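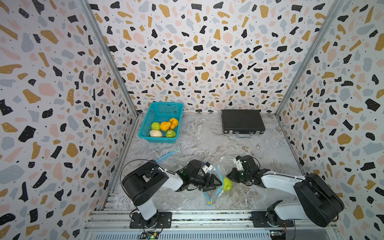
Session 2: Two arms, one bag

Flendomside Shared Workshop, evening build course
Print this page | E-mail this page
16 shares | 2 comments

Last session was all bolts and cable ties, and now we get to the good part, which is making both arms work on the same thing at the same time. The task for the whole session is a zip-top bag and some fruit. It sounds like a toddler's game and it's a proper challenge for a pair of grippers, so please don't be put off if your first tries look hopeless (mine were dreadful!).

Before you switch on

Go round the rail and check both base plates. They share one length of aluminium, and if either plate can rock, even slightly, the error at the fingertips is far bigger than the error at the bolt. Push the shoulder sideways with the arm powered down. You want no click and no creak.

Then the cables. Leave a generous loop at the shoulder and fix the lead to the upper link before it reaches the wrist. A tight lead pulls on the wrist joint every time the arm stretches out, and you'll spend an hour blaming your settings for it. I speak from experience.

The walls and floor are up to you. Ours are papered in a terrazzo pattern with a marble-effect surface underneath, and I love it, partly for looks and partly as it gives the cameras a busy background to cope with. Plain white is a fine place to start at home. If you do want pattern, hang it flat and work out from the back corners, where the metal posts hide a wobbly edge beautifully.

Why the bag is hard

A pear stays pear-shaped when you pick it up. A bag has a new shape every time you touch it, and the film is clear, so half of what the camera gets is whatever lies underneath. Spend ten minutes just moving a bag about by hand while you watch the wrist view on the screen. It's the best ten minutes of the session.

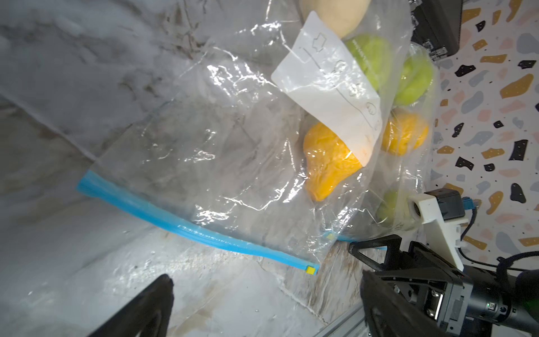
Wrist cameras are the part of this build I get most excited about, and they are also the part most people fit too quickly. The printed bracket has to hold the sensor high enough to look past the fingers, but if you go too high you lose the fingertips altogether and can't judge your grip. Look for something in the view that you can trust. With these bags I go for the blue seal every time, as it stays a strong solid line even where the film has turned into a mess of white highlights, and the little yellow tab tells you where the seal ends. Fingers with a triangle cut out of them are nice too: less weight at the tip, and a shorter print. Ellasine's bracket file is in the course folder and can be altered freely. Do re-check the screws after your first hour, small printed parts settle a bit.

Exercise A: holding the mouth open

Work in pairs, one person to each arm. Read all the steps first, then go.

1. Put the bag down with the seal facing the arms.
2. First arm: pinch one corner of the seal, lift a little and stop.
3. Second arm: come in low and take the seal further round.
4. Move apart slowly until the mouth opens into a loop.
5. Hold it there and breathe!

Go by the shape of the loop and forget about the distance between the grippers. A rough rectangle is plenty. If the seal goes straight and tight between your two grips, you've pulled too far and the mouth has closed up again.
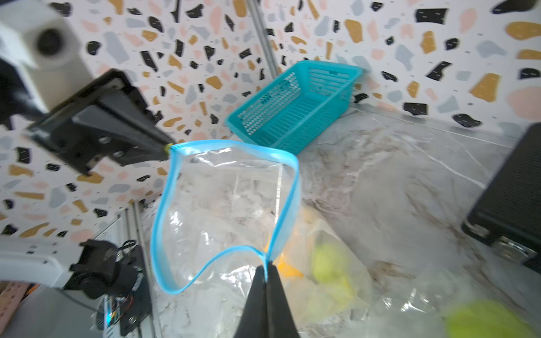
Tino wrote in to ask whether softer fingertips would make the pinch easier, as the film kept slipping out of the hard printed ones on the home build. Yes, very likely, and it's a cheap thing to try. A scrap of bicycle inner tube glued to the inside face of each finger works well, or the thin rubber matting sold for drawers. Keep the layer thin. If you build it up too much the fingers meet at the back before they meet at the tip, and the tip is where you need them. Roughen the print first or the glue won't take.

Tino's other question was about speed. Slower, always slower! Our leader arms are set to pass on 60 per cent of the hand speed, and I still turn that down for beginners. You can creep back up once your hands stop arguing with each other.

Exercise B: fruit in

Once the loop holds, you can load it. With only two arms you have to let go on one side to fetch the fruit, so the question becomes how to leave the bag so that it stays at least partly open. Some people fold the film back on itself, some lay the bag flat and slide the fruit in over the lower lip. Both are worth trying. Start with a pear: the narrow end gives the fingers something to close on, and it can't roll very far. Leave the oranges for later, they are little escape artists.

Things to write down in your build book:

- which arm held and which arm fetched
- where the fruit first touched the film
- whether the label card got in the way (it slides about more than you'd think)
- anything that felt loose, hot or noisy
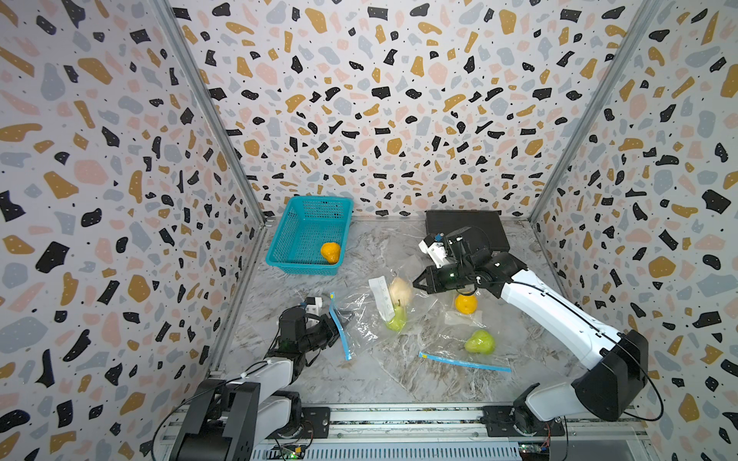 Safta Radu, in the comments, would rather see everyone learn with one arm parked well out of the way, and only bring in the second after a whole session of plain picking and placing. I can see the sense in it. Gyamfi replied that the two-arm muddle was the very thing that made the course fun, and I must admit I lean that way too, but if you're building alone at home then Safta's order is kinder to your nerves and to your grippers. You'll also catch a badly set joint much sooner with a single arm moving.

If you do go straight to both, agree a line down the middle of the table and say out loud when you're about to cross it. Wrist housings stick out further than the fingers do, camera block included, and it's nearly always the housings that bump.

For next time

Bring your build book, a spare finger print if you have one, and any bag with a slider or a coloured seal. Please set your gripper opening to 70 mm before you arrive and mark the closed position with a dot of paint on the body. We'll start on recording and playing back moves, and I can't wait. Kettle goes on at half past six.

Print this page | E-mail this page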